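Mar 15, 2022
Bag film, seal creep, Stallelia stock

Carried on with the hang tests from the old roll. Strips cut along the machine direction, sealed on the bench bar, folded once and clamped with the seal across the pull. Same dwell as before. The two strips from the outer wraps peeled at the seal edge; the inner ones stretched beside it and the seal held. Peel face is dull on the outer pair, glossy on the rest. Suspect the outer wraps picked up slip agent in the store at Sakham, where the roll has stood since August with its sleeve open.

Wiped one outer strip with IPA, left it 15 minutes, resealed. Held, but one strip proves little. Needs repeating with a blank wipe.

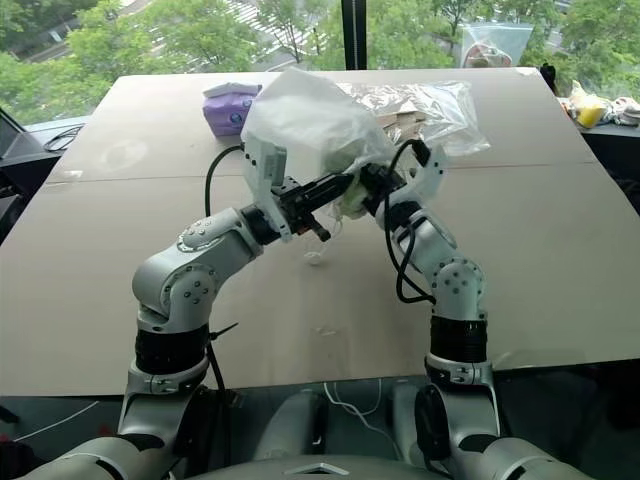 Duyên Võ disagrees about the slip agent and wrote in the margin of the last sheet that the bar face is worn at the left end, so any strip sealed there will come out dull whatever the film is like. Fair point. I did not note bar position for the outer pair.

To do:
Pressure paper along the full bar, cold then at temperature.
Mark bar position on every strip from now on.
Ask Liên Trịnh for the Poseo offcuts as a control, same gauge if she has it.
Load cell reads slightly high at zero. Tare before each pull and write the offset down.

Remaining strips are in the flat drawer, labelled by wrap. Please don't use them for setting up the bar.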